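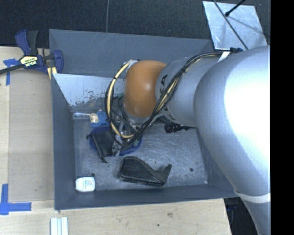 Manuela Bianchini

Welcome to the Robot Open Day at Ollomdale

A guide for visitors ages 8 to 12

Each March the Ollomdale Center opens its workshops to children and their families. Last year 300 people came through the doors. This guide explains what robot arms do, how the demonstration is run, and what visitors should know before they arrive. Please read it with an adult. Words that may be new are explained as they come up.

What is a robot arm?

A robot arm is a machine that can reach, turn and hold. It is built from stiff parts called links. The places where the links meet are called joints. Your own arm works in a similar way: the upper arm and forearm are links, and the shoulder, elbow and wrist are joints.

Look at the large arm in the picture. The wide silver-gray part on the right is one section of it, and the arm gets narrower toward the bottom. A shorter gray link follows, and at its end is a shiny orange-brown cover. That cover fits over a joint.

At the far end of the arm is the gripper, the part that takes hold of things. It reaches down into the bin, and most of it is hidden behind the cables.

Why are there so many cables?

Robot arms need cables and tubes in order to work. Some carry electricity. Some carry signals, which are messages sent from one part of a machine to another. On certain robots, tubes carry air.

Cables have to move when the arm moves. If they are too tight, they can pull loose. If they are too long, they can catch on something. In the picture a bundle of black and cream-yellow cables runs along the arm and bends into a wide loop beside the orange cover. A loop leaves some slack, or extra length, so that the joint has room to turn. Small ties hold the bundle together. Our technician, Kauko Kokkonen, checks the ties each morning before the arm is switched on.

The bin

The work at the demonstration is called bin picking. A robot is given a bin with different objects in it. It must find one, take hold of it, lift it and put it down in another place.

You do this whenever you take a pencil from a full drawer. You look, decide where to put your fingers, and close them just enough. You probably do not think about any of these steps. A robot needs a program for them. A program is a set of instructions written for a computer.

The objects in a bin are chosen to be unlike one another. A bowl is round and hollow, and a gripper may do best by holding it at the rim. A pouch is difficult in another way, as soft things change shape when they are squeezed. A small container can be easy to hold and hard to find, especially in a corner. The bin in the picture holds a dark blue bowl or dish with a black pouch-like object lying across part of it. Near them are a bright blue object that looks like a toy, a black one shaped like a tape dispenser, and a small white container with a label.

Objects that lie on top of each other are harder still. The robot may see only part of the one underneath, and if it lifts the wrong one first, both may slide.

Keeping things in place

A robot arm can return to the same spot many times. This is useful only when the bin stays where the robot expects it to be. Workshops use clamps to stop things from shifting. A clamp is a tool that squeezes and holds. There is a blue and black one at the upper left of the picture, gripping the edge of the work surface beside the bin.

You may also notice blue tape on the wood. People in workshops often use tape to mark a position on a table, much as a stage crew marks the floor for actors. Please do not peel up any tape during your visit — even a small piece may matter to someone.

What happens at the demonstration

The demonstration takes place in the Mallilen Room. The first group enters at 2 p.m. Each demonstration lasts 20 minutes and has three parts.

First, Maja Domański will introduce the arm and name its parts. She will ask for help from the audience, so you may wish to remember the words link, joint and gripper.

Next, the arm will work at the bin while the audience watches from behind the yellow line. It may miss an object or drop one. The engineers write down every miss and study the list afterward. Last March the robot made 68 tries over the whole open day, and the list of misses was two pages long.

Finally, Kacper Żak will answer questions. You may bring a written question if you prefer not to speak in front of a group.

Rules for all visitors

Stay behind the yellow line while the arm is switched on.
Tie back long hair and leave scarves in the coat room.
Keep food and drinks in the hallway.
Do not touch cables, clamps or buttons unless a member of staff invites you to.
If an alarm sounds, stand still and listen to the staff.

The arm is strong and does not know where people are standing. Staff can stop it at any time with a red button — this is called an emergency stop.

Try it at home

Put a spoon, a sock, a plastic cup and a small box in a deep bowl. Close your eyes. Using only your thumb and one finger, take the things out one at a time. Then mix them up and try again wearing a thick glove. Which object gave you the most trouble? Draw it and bring your drawing to the Mallilen Room, where there will be a wall to hang it on.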